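My bottle station checklist, the version I really use. I do this walk-through at the Kastodby room before a sorting day, and again when I lock up. Copy whatever helps!

**Surface and walls**

- [x] Tabletop wiped, both passes. I use the Eder spray first and then plain water, and I let it dry with the door open.
- [x] Side walls and back wall checked for splashes. Found a sticky patch low on the left one in January and it took me ages to get off, so now I run a hand along the whole lot.
- [x] Metal rails - fingers along the edges, slowly. Feeling for burrs and grit. Fine this time.
- [ ] Front rail screws. Two felt a bit soft to me. I snugged them up by hand but I'd like them done properly with the right key, so the box stays open.

**Bottles**

- [x] Caps on and tight. Turn each one, don't just look at it.
- [x] No cracks at the neck. Hold it up to the window (the ceiling light hides everything).
- [x] Bottles grouped near the center of the table. I used to line them up along the edge and then spent my mornings picking them off the floor.
- [x] Weighed. Heaviest was 620 grams and the lightest 463, so well inside what the Junau tray can take.
- [ ] Labels readable. One is peeling at the corner. Still good enough to read but I've put it on the list for a new one.

Three bottles out at a time is plenty, by the way. I've tried more and you end up reaching over one to get at another, and that's how they go down like bowling pins.
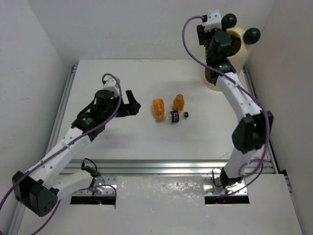 *Page last changed: May 30, 2018*

A white table is lovely for this job. Every drip and crumb shows up, which is annoying when you're tired and wonderful when you're inspecting. If you've only got a dark one, put down a sheet of white paper before you start - I did that for almost 16 weeks before the Trornum panels came and it worked fine!

**Cables and floor**

- [x] Nothing trailing where I stand.
- [x] Plugs pushed all the way in. I check by hand, with the power off at the wall first.
- [x] Floor mat flat, corners down.
- [ ] Spare bulb for the overhead light. Forgot again. Going on the shopping list in capital letters.

**Locking up**

- [x] Bottles back in the crate, caps up.
- [x] Cloths out of the room and into the wash.
- [x] Window shut, power off, sheet signed.

So that's 3 boxes still open: the rail screws, the peeling label and the bulb. I'll redo the screws first and run the rail section again once they're tight, and the other two can go in with the next Eder order.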